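Progress report no. 3 to Unness
Project: Teaching kitchen tasks to a two-arm robot by demonstration
Prepared by: Mariann Szekeres, Zurnesetti
Date: 8/1/21

1. Summary

In this period we finished the recording of the second task (putting buns in and out of the steamer) and we started the third one. In total we have now 299 recorded demonstrations, of which 285 are accepted for training. The remaining ones were rejected because an arm stopped during the recording or the operator gave up the attempt. The budget is on plan. One delivery is late and I explain it in section 5.

2. What was agreed for this period

According to the work plan, we had to deliver the following:
- a complete set of demonstrations by remote control for the steamer task
- a smaller set in which the operator moves the arms directly by hand, for comparison
- first training with both sets
- a written guide for new operators

The first three items are done. The guide exists as a draft, and Godfrey Mabula is correcting it with the comments of the two new operators. We expect to send it in July together with the next payment request.

3. Demonstrations

For the remote control we use the Katona station. The operator holds two small handles, one for each arm, and the arms follow. At the beginning the operators worked standing behind the robot and looked directly at the table. We changed this. The operator now sits in front of the screens and sees only the pictures of the cameras, one from the head and one from each wrist. It is more difficult for the person, and the first hours are slow, but the policy will have only the same pictures, so it is fair that the teacher has them also. When the operators could look around the robot with their own eyes, they made movements for which the reason was not visible to any camera, and the training could not use them well.

For the hand guiding, the operator takes the arm near the wrist and leads it through the task. We recorded 124 demonstrations in this way. The movements are smoother and shorter than with the remote control. The disadvantage is that the hands and the sleeves of the operator are in nearly all the pictures. We tried to record only the joint positions and to replay them afterwards for the cameras. This works for the lid and for the plate. For the buns it works badly, because a bun is never twice at exactly the same place, and the replayed arm closes a little beside it or presses too much on it.

Our conclusion for the moment is that hand guiding is good for the rigid objects and for teaching a new operator what the arms can reach, and that the soft objects should be recorded by remote control. I know that Unness hoped for one method for everything. We do not propose to decide it now. Godfrey would like to repeat the comparison with the third task before we close the question.

4. The steamer task

The operators told us that the bun itself is less of a problem than what is beside it. The pot has a rim, and the fingers must go down inside the rim and come up again without touching it. From the head camera the depth is hard to judge, so most operators look at the head picture when they travel and change to the wrist picture for the last centimetres. We have written this in the guide as a recommendation, and not as a rule, since one of our best operators does the opposite.

Steamer session, seen from the head and from one wrist:

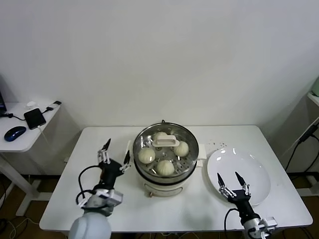
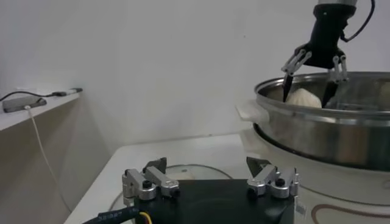
The order in which the buns are taken out was left free in the first recordings, and this was my mistake. Each operator had a personal habit, and after the first training the policy hesitated between two buns and stopped above the tray. We now fix the order on paper before each session. The white handle in the middle of the tray, with the four buns placed round it, made the fixing easier than we feared: the operator begins with the bun at the back and goes round the handle in one direction. The handle is also the thing which is most often touched by mistake, so a contact with it is noted in the session sheet even when the demonstration is accepted.

The first policy trained with the remote control set can take out a bun and put it on the plate in many of the trials, but it is not yet stable enough for giving you a figure that I could defend. The typical error is that the fingers open too early above the plate. We think that it comes from the demonstrations themselves, where several operators open fast at the end to save time. The 13 last sessions were recorded with the instruction to wait a moment before the opening. The training with these sessions is running at the moment of writing.

5. Difficulties

The replacement fingertips from Iseo did not arrive in the promised week. We continued with the old ones. Their grip surface is a little worn, and we changed the pair between the left and the right arm so that they wear equally. I do not expect an influence on the results, but I prefer that you know it.

The cables of the wrist cameras needed to be fastened again two times. During a wide movement of the right arm the cable was pulling, and the operator felt it as a resistance in the handle and corrected against it. The demonstrations concerned are among the rejected ones.

6. Next period

We will finish the operator guide, complete the recordings for the third task (closing a box with both arms), and repeat the comparison of the two methods. We ask Unness to confirm if the visit to Zurnesetti can be after the new fingertips are mounted. Godfrey will send the proposed days separately.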